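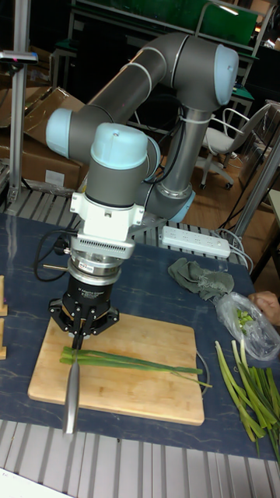
*Green onions on the Forsberg board, whole bundle alongside.*

**Forsberg cutting board, light wood, metal handle**

Price paid: $449 for the bench set (board, navy mat, knife). The board alone lists at $216. I have used it since August, mostly for green onions in quantity.

Corners are rounded and the surface is flat. A full-length green onion laid along the long side still leaves its leaf tips over the right edge, so trim the leaves first or cut in two passes. The handle is at one short end and takes up no cutting area. Chopped pieces stay put on the left half if the pile is kept low. Above that, a few end up on the mat. 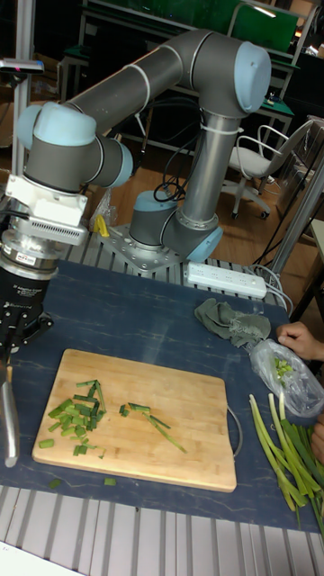
Torunn Lindqvist wrote to say that her Forsberg cupped slightly in its first month and came flat again once she began drying it on edge. She oils hers every 3 weeks and rates the older Weltell board higher for stiffness.

Mine has not cupped, but I have stored it on edge from the start. I can't comment on the Weltell.
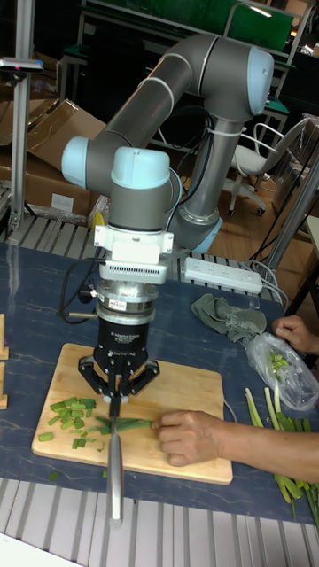 Slip resistance is adequate. With one hand pressing on the work, the board holds its position on the mat. On bare steel it creeps, and I would not use it there without a damp cloth underneath. Knife marks are shallow and sand out with 321 grit.

Rating: good for the set price, dear on its own.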